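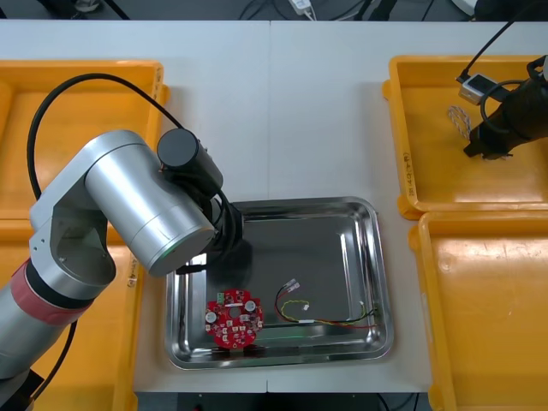

Forkunance opened its crypto mining repair shop in Zesley to visitors in February, and I went along for the afternoon session. The company fixes mining machines for small owners and takes payment in bitcoin or dollars. Sorting was the first stop on the tour, with yellow plastic bins on a white tabletop, handwriting on the sides and a steel tray between them. Boards are tested there before anyone quotes a price.

The main hall holds 700 machines, 70 of them waiting for parts. Our guide said repair orders rise when the bitcoin price does, as owners pull old units out of storage. When it drops, people stop answering emails.

After that we had a talk from Žukauskas, a hosting firm that rents rack space next door. Power is its biggest cost, and the contract runs for five years. Fudlow, the wallet maker, had a stand by the exit but no working demo.

The tour took two hours. Parking is behind the building and the entrance is on the left.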